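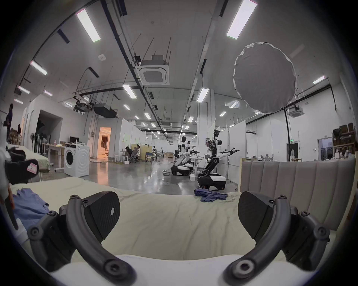 Olá, Ornella,

Prometi que desta vez o relatório chegava antes do fim de maio e cá está ele, com um café frio ao lado e a secretária cheia de cadernos de receitas alheios. Vou contar-te como correu o trimestre pela ordem em que me vou lembrando, e no fim tens as contas e o pedido que já adivinhas.

## O arquivo de receitas de Ilier

A recolha está mais adiantada do que eu esperava em janeiro. Temos 762 receitas transcritas, quase todas da parte velha de Ilier e das quintas à volta de Fostby, e a maior parte já com a ficha completa: quem deu a receita, de quem a aprendeu, em que época do ano se fazia, que nomes tinha o prato em cada casa. Esta última coluna foi ideia do Kai e eu resisti imenso (achei que ia dar trabalho a mais, e deu!), mas agora é a parte que mais gosto de ler. Há um bolo de castanha que aparece com cinco nomes diferentes em duas ruas que se cruzam. Numa casa é «bolo de pobre», na casa em frente é «bolo da senhora», e as duas famílias juram que o delas é o verdadeiro.

As sopas continuam a ganhar a tudo. Eu queria mais conservas e mais pão, e andei a puxar a conversa para esse lado nas visitas, mas as pessoas voltam sempre às sopas, sobretudo à de nabiça com feijão, que cada um engrossa à sua maneira. Já deixei de lutar contra isso. Acrescentei uma secção só para engrossar caldos, com farinha de milho, com pão duro, com batata desfeita, e ficou um capítulo bem bonito.

O que está fraco são os doces de festa. Muita gente lembra-se de os comer e pouca gente se lembra de os fazer. Em Fostby disseram-me três vezes o nome da mesma doceira, que morreu há muitos anos, e cujas medidas eram todas «uma chávena das dela». Andamos à procura da chávena. Estou a falar a sério: uma sobrinha acha que ainda a tem no sótão e ficou de ir ver.

## As tardes de cozinha

Fizemos as tardes de cozinha na sala de Carbone, como estava no plano, sempre a partir das 15h. A ideia era simples, cozinhar duas ou três receitas do arquivo com quem as deu e com quem as quer aprender, e escrever pelo caminho tudo aquilo que não vem no papel. E há tanta coisa que não vem no papel! «Deixa-se levantar» quer dizer uma coisa numa panela de ferro e outra num tacho fino. «Farinha até pedir» levou-nos meia tarde de discussão e acabámos por pesar a farinha antes e depois, às escondidas da dona da receita, que se zangou um bocadinho e depois quis saber quanto tinha dado.

A tarde do pão de centeio foi a melhor. Apareceu muito mais gente do que cadeiras, a massa-mãe portou-se bem e uma miúda da escola levou um frasco dela para casa. A tarde dos enchidos foi a pior. Marquei-a demasiado tarde na estação, o talhante avisou-me e eu não ouvi, e acabámos a fazer só os temperos. Culpa minha. Para o ano fica em janeiro e não se fala mais nisso.

O fogão de Carbone é que está a dar as últimas. Dois bicos funcionam e os outros acendem quando lhes apetece, o que para uma sopa serve e para um almoço inteiro é um sarilho. Já falei com o responsável da sala, que foi simpático e não prometeu nada.

## O livro

O Kai Hellwig entregou a primeira maquete e eu gostei muito. Letra grande, margens largas para as pessoas escreverem os seus acrescentos, papel que aguenta um pingo de azeite. Discutimos o índice durante semanas. Ele queria-o por estações, eu queria-o por casas, e ficámos com um índice por estações e outro, mais pequeno, por famílias, no final. Acho que saiu uma coisa melhor do que qualquer das duas ideias, embora ele diga que ganhou.

A impressão vai ser na Jitwood. Pedi preço para uma tiragem de 400 exemplares e a resposta coube no orçamento, desde que fiquemos com a capa mole. Eu tinha sonhado com capa dura e fitinha de marcar, confesso, e cheguei a ter o dedo em cima do telefone para te pedir um reforço. Passou-me. Um livro de cozinha que se dobra em cima da bancada também tem o seu encanto, e assim sobra para a revisão, que faz mais falta.

Por falar em revisão, ainda há problemas com as medidas antigas. Quartilhos, arráteis, «um vintém de fermento»... Decidi deixar a medida original no texto e pôr a conversão ao lado, entre parênteses. Nas receitas em que a conversão é um palpite nosso, está escrito que é palpite. Prefiro isso a um número certinho que depois estraga o bolo a alguém.

## O que atrasou

Atrasaram as gravações áudio. Era suposto termos as conversas todas passadas a limpo até abril e vamos a meio. A transcrição é lenta, há muito barulho de loiça, fala toda a gente ao mesmo tempo, e há palavras da zona que eu própria tenho de ir perguntar. Experimentei fazer a coisa à noite, depois do jantar, e desisti ao fim de poucos dias, adormecia em cima do teclado. Agora faço uma hora de manhã, antes de abrir o correio, e tem andado melhor.

Atrasaram também as autorizações por escrito. Quase todas as famílias disseram que sim logo à primeira, de viva voz, mas o papel fica na gaveta, atrás dos óculos, dentro da revista. Faltam-me duas assinaturas de receitas que eu queria mesmo no livro, uma de arroz de forno e outra de marmelada branca. Se não chegarem até ao fecho, saem, e vou ficar de coração partido por causa da marmelada.

## Contas

Está tudo dentro do previsto, com uma derrapagem pequena nas deslocações a Fostby (a camioneta da tarde deixou de passar e houve boleias pagas em gasóleo) e uma folga nos ingredientes, porque metade das pessoas traz tudo de casa e ofende-se se eu tento pagar os ovos. Gostava de passar a folga dos ingredientes para as deslocações, se não vires inconveniente. A folha com as despesas vai em anexo, com os recibos digitalizados pela ordem das datas. O do gasóleo está um bocado desbotado, mas lê-se.

## Até ao próximo relatório

- Fechar a lista final de receitas do livro com o Kai
- Recolher as assinaturas que faltam
- Acabar de transcrever as conversas de Fostby
- Enviar a maquete revista à Jitwood
- Marcar as tardes de cozinha do outono em Carbone, com ou sem fogão novo

E agora o pedido. Achas que havia maneira de o fundo comparticipar um fogão em segunda mão para a sala? Vi um numa casa de equipamentos em Ilier, usado mas em bom estado, e o dono guarda-mo até ao fim do mês. Não estava no projeto inicial, eu sei, e se a resposta for não arranjo-me com os dois bicos e muita paciência. Se for talvez, mando-te o orçamento dele ainda esta semana.

Vem cá comer uma sopa quando puderes. A de nabiça, a engrossada com pão.

Um abraço grande,
a tua coordenadora das panelas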